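Das Inventar von Plotstead

Andor Kocsis übernahm den Nachlass Balogh im Januar. Der Auftrag umfasste 265 Positionen, eine Frist von 40 Tagen und ein Formular mit 3 Spalten: Gegenstand, Zustand, Verbleib. Position eins war eine Standuhr, Gehwerk defekt.

Am Sonntag fand er im Sekretär fünf Briefe, alle an ihn adressiert. Den Namen Balogh hatte er vor dem Auftrag nie gehört. 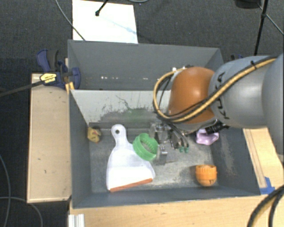
Graue Behälter, der hintere leer.

Er trug ein: Briefe, ungeöffnet. Zustand gut. Die dritte Spalte ließ er frei – das Formular erlaubte es – und ging zur Garderobe über.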